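# The Controller Should Know When It Cannot See

*March 25, 2020*

It is the position of the Esholm software group that a control program should be judged first by what it does with a bad picture. Most reviews in our field still begin with task success. A table is set, a policy is run, and the result is entered in a column. The quality of the images that fed each decision is seldom entered anywhere.

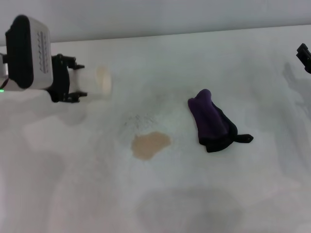

Perception software is usually tuned on views from the head, and the habit has shaped our tools more than we care to admit. Segmentation thresholds, label formats and even the replay viewer in Grunov assume a steady view from above. Such a view is hard enough. A purple and black piece of fabric, bunched on a white tabletop, stands out well by color, yet the same surface also carries a tan stain, faint specks and broad soft shadows. A detector that looks only for departures from white will propose all of them. We have argued for some time that a stain should be kept in the scene model under its own class and should not be scrubbed out by a filter before the planner has had a chance to consider it.

The wrist view is a different matter. The camera rides on the part that moves fastest, and the planner asks the most of it in the very stretch of motion where it can offer the least. Under Brendevden's default settings, a wrist image counts as valid if it arrives on time. The check is for age alone, with a limit of 50 milliseconds, and sharpness does not enter into it.

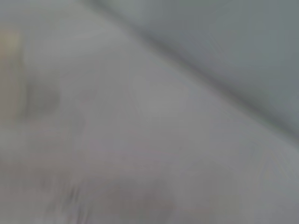

A reader of our last note objected that a learned policy will sort this out by itself, given enough smeared images in training, and that a separate sharpness check only adds one more threshold for engineers to argue over. The objection deserves a fair answer. A policy may well learn to lean on the head view when the wrist view is poor. What it does not give the operator is a record of having done so. When a grasp fails, the log should state which views were trusted at that moment, and a threshold in plain sight can at least be questioned.

Our proposal is modest. Each image should carry a blur score from the driver to the planner, and the planner should be required to read it. Where the score is poor, the arm should slow down or hold its last good estimate — and the log should say which of the 2 it chose.

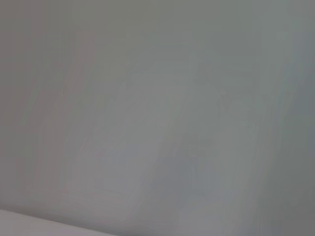 The cost of this is small. The Dal Bello module already computes an edge measure for its focus routine, and passing that number along took us 152 lines of code, tests included. The harder part is agreement on the message format. Older recordings have no such field, and we do not favor filling it in after the fact with a default value, as a made-up score is worse than a missing one.

We therefore ask that maintainers of the shared tools accept the blur field as optional through April and as required from the next major release. Groups that keep long archives should mark them as unscored and leave them otherwise untouched. Comments on the draft format may be sent to the group in the usual way.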